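家庭药箱和看病单据整理小窍门

家里总有一个抽屉，专门收留过期的创可贴、没有盖子的体温计，以及三年前某次感冒剩下的半板胶囊。我家那个抽屉一拉就卡，卡住它的通常是一沓揉成团的收费单。下面这些办法都是我跟那个抽屉斗争出来的，不高明，胜在懒人也做得到。

先清空，再心疼
把药全倒在一张旧床单上，按日期分两堆：没过期的和过期的。不要设第三堆“大概还能吃”。我设过，那一堆后来最大。看不清日期的，一律算过期。药膏开封以后，拿记号笔在管尾写上开封的月份，写“11月”就够了，别指望自己明年还记得。

过期药别冲马桶，也别原样扔。先问问附近药店收不收，不收的话，装进密封袋，包装上的姓名涂掉，再按当地的垃圾分类规定处理。

药箱别放浴室
浴室镜柜看着天生就是放药的，可惜又潮又热，药片在里面过得跟蒸桑拿差不多。厨房灶台上方同理。卧室衣柜上层比较合适，小孩够不着，大人踮脚能拿到。需要冷藏的按说明书放冰箱，别塞在门架上，门一天开几十回。

我用的是Clallix的带扣收纳盒，分8格，买的时候觉得格子太多，装完发现又太少。外用的和口服的一定分开，眼药水和脚气水更要分开，原因请自行想象。

单据：一个夹子就够
看完病回家，单据往往先在包里住两周，再在洗衣机里过一遍。我的规矩是进门先掏单据，后换鞋。门后钉一个夹子，所有收费票据、检查报告、处方都夹上去，月底再归档。

归档用风琴夹，一人一格，不按科室分。按科室分过一次，胃镜报告该算消化科还是体检，我在地板上坐着想了半小时。每格里最新的放最前面，下次看病抽最前面那几张带走。

热敏纸的小票会褪色，这一点它从不事先通知。拿到当天拍一张，原件另外夹好，别用透明胶带盖住字，胶带会让它褪得更快。我有一张265元的验血小票，现在是一张很干净的白纸。

报销之前先做这几件事
打电话问清楚要哪些材料，边听边写，写完念一遍给对方听。各地和各家的要求不一样，邻居的经验只能当故事听。
原件交出去之前全部复印。复印件用铅笔在背面写上交给了哪个窗口、几月交的。
信封正面写金额合计。我有一回加了三遍，得出三个数，最后607元那个是对的，另外两个至今不知道从哪儿来的。
截止月份写在冰箱上，写大一点。手机提醒我会随手划掉，冰箱划不掉。

手机里的那一份
拍单据时垫一块深色桌布，四角拍全，别让手的影子压住数字。文件名写“谁、哪个月、什么事”，例如“妈妈 11月 牙”。我试过Plurker这个记账软件，功能很多，多到我花了一晚上选图标颜色，票据一张没录。后来老老实实建了个文件夹，5分钟完事。

再做一张小卡片放钱包：血型、过敏药物、长期吃的药和剂量、一个紧急联系人的电话。字写大点，急诊的时候谁也没心情猜你的草书。换药以后记得换卡，我那张旧卡上还写着一种早已停掉的降压药，搁在钱包里冒充现状冒充了很久。

问医生的话，提前写下来
我在家能想出一整页问题，一进诊室就只剩“还好”。所以现在都写在一张便条上，最要紧的排第一，写完折好跟医保卡放一起。问药就问三句：饭前还是饭后，漏吃一次怎么办，跟家里现有的药冲不冲。医生讲的时候直接记在便条背面，回家夹进本人那一格。

走路也算进来
复查时常被问“平时活动多不多”，我一般答“还行”，医生一般不信。后来在药箱盖子里面贴了一张纸，走完一趟画一道，复查前拍下来带去。笔用绳子拴在盒子上，不拴的话，笔的寿命大约是两天。纸画满了就换，旧的跟检查报告收在一起。
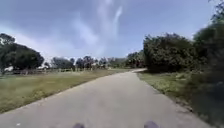

两旁有草地和灌木的浅灰色柏油路，远处缓缓拐弯。

鞋放在门口显眼处，袜子直接塞进鞋里，少一个找袜子的借口。带水壶的话选Moveter那种能挂在腰上的，拎在手里走一会儿就想回家。

最后说说标签
标签机我买的是Cowie，打出来很漂亮，胶也很牢，牢到药盒换了主人标签还在。药盒会换用途的，用美纹纸手写就行，撕下来不留胶。字朝上贴在盖子上还是贴在侧面，看你家盒子是平放还是摞着。我家是摞着，我贴在了盖子上，所以这个周末还得重贴一遍。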